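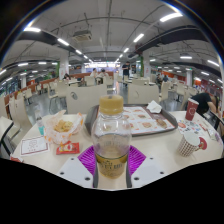
Somebody once wrote under an earlier version of this article that a tray isn't finished with until the last chip is gone, and that anyone clearing it before then ought to buy the next round. Most regular customers of counter-service restaurants would probably agree. The tray meal, known in some parts of Australia as a tray lunch or simply "a tray", is a casual meal ordered at a counter, carried to a table by the customer and eaten largely with the fingers.

Contents

A tray meal nearly always includes something fried, served in a paper bag or sleeve, along with a drink and whatever sauces the customer has remembered to ask for. The bag does a good deal of quiet work. It soaks up a little of the oil, keeps the heat in on the walk to the table, and can be torn down one side to make a sort of plate when several people are sharing. Sauce comes in small flat packets, which are cheap and tidy to store but famously hard to open once the fingers are greasy, and many a diner has learned to open them first.

Drinks are usually sold in paper cups, though bottled drinks are common as well, and in cafés that do a bit of both trades a mug may turn up on the same table. A clear bottle has the advantage of a screw cap, so whatever is left at the end can go home in a bag. A bottle with a little pale amber drink still in the bottom is a familiar sight late in a meal, and a considerate table clearer will ask before taking it.

The tray and its liner

Trays are generally plastic, with raised edges to catch spills and stop things sliding off on the way to a seat. Dark colours are popular with owners, as they hide scratches and tea stains. A paper placemat is laid over the tray before the food goes on, and it has long doubled as advertising, often with rows of small food photographs. Children read these very closely indeed, and a good many second orders have begun that way.

The Nowakowski tray, a plain style still seen in older shopping arcades, was sold in bundles with 800 matching liners, and the liners tended to outlast the fashion for whatever was printed on them. The later Ziltum pattern had a deeper rim and stacked more neatly.

Seating

Round tables are a favourite for this kind of eating, being friendly and easy to squeeze an extra chair up to, but they don't suit rectangular trays especially well. Two trays will usually sit comfortably on a small one. With more than that, the corners start to hang over the rim, and people take to unloading their cups and bags straight onto the tabletop, where cards, leaflets and sheets of stickers soon join them. The Samero arcade, which seated 292 at its busiest, replaced its round tables with square ones for this very reason, and then brought five of the round ones back after customers asked for them.

Clearing up

Customs vary from place to place. In many restaurants customers carry their own trays to a stand, tip the paper into the bin and stack the tray on top, with mugs left to one side for washing. In others, such as the Pluvoso cafés, staff do the clearing and would much prefer that nothing be stacked at all. Crumpled napkins are best left on the tray, where the raised edge will keep them from blowing about if the door is open. Leftover drink should be poured out before a bottle goes into recycling, and unopened sauce packets are very often taken home, where they gather in a kitchen drawer.

See also: Food court; Placemat; Takeaway; Condiment packet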